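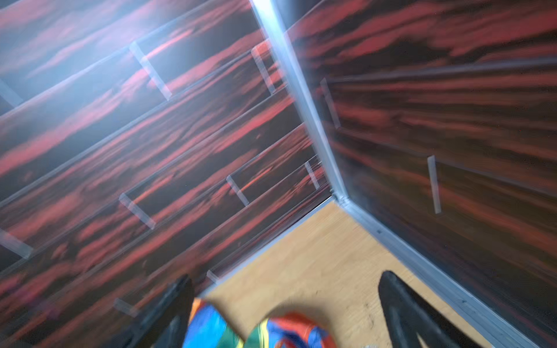 Red and black panels with an aluminium corner strip

Progress report, Yagi handset project
Apr 30, 2018

The second batch of Yagi phones came to Bremport from Zirnum, 700 pieces in total. We tested 182 of them. Battery and calls are good on all, but 17 units lose the signal when the second SIM is put in. Zirnum has promised new firmware and we wait for it.
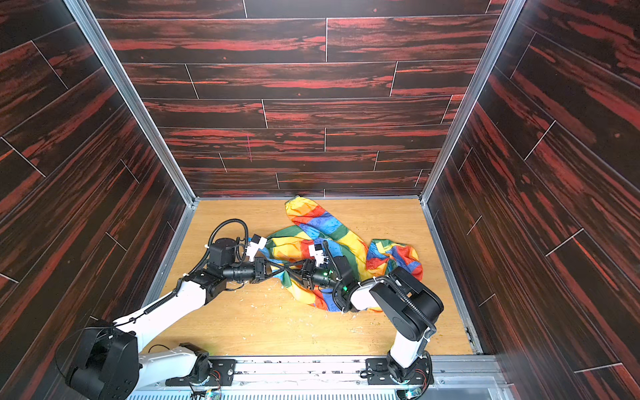
The keypad is now larger, as the users in Hunham asked – older people especially could not press the small keys. Yaa Akolgo has finished the menu texts in 2 languages. The radio application is late, and I ask to move its date to July. No extra money is needed for this.

Spending is inside the plan, except the courier, where we paid more than expected.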